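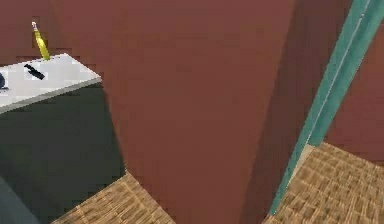

Minutes of the Equipment Planning Session, Irnemwood Residential Authority
11 August 2025

The Authority met to consider the purchase of household assistance units for the fiscal year beginning in September. The Chair reminded members that the sum available was 255 thousand dollars and that the figure had been settled before any of those present took office.

The Procurement Officer presented two bids. Gesetti offered 4 units with arms, wheeled bases and a service contract. Akbari offered more units at a lower price, without the service contract, and with a clause stating that doors were the responsibility of the customer. The Officer had asked what was meant by this. Akbari had replied in writing that doors were the responsibility of the customer.

The Member for the East Building asked whether either machine had been tried in an apartment. The Officer explained that both had been tried in Skivik, the simulated residence leased by the Authority for testing. Skivik had brown walls, a white counter and a woven floor, and it had been furnished by a contractor who had since left the trade. Each bidder had completed 3,000 trial errands there. The errand consisted of entering the kitchen, taking a pencil from the counter and bringing it to the resident's chair.

The Member asked who sat in the chair. The Officer said that the chair had not been included in the lease.

There was a discussion of the results. The Gesetti unit had delivered the pencil to the correct position in all but 379 errands. In those it had stopped in the kitchen and waited. The log gave no fault code. The bidder described the behavior as idle time and had agreed to deduct it from the invoice.

The Member for the East Building asked to see one of the waiting errands, and the recording was played. It lasted nine minutes. The Chair noted that the heating had gone off at that point and that members had put on their coats, but no one moved to end the recording.

The Member then stated, for the record, that she had lived with her mother in the East Building until the spring, and that her mother had often gone into the kitchen for a pencil and stayed there. She had not been confused. She had liked to stand at the counter before going back. The Member did not know what line of the budget this belonged under.

The Officer suggested Contingency.

It was moved that the Gesetti bid be accepted, with the service contract, and that the deduction for idle time be declined. The Officer advised that the Authority had never before declined a deduction and that there was no form for it. The Chair directed that a form be prepared — one page, if possible.

The motion carried. The question of the doors was held over to September.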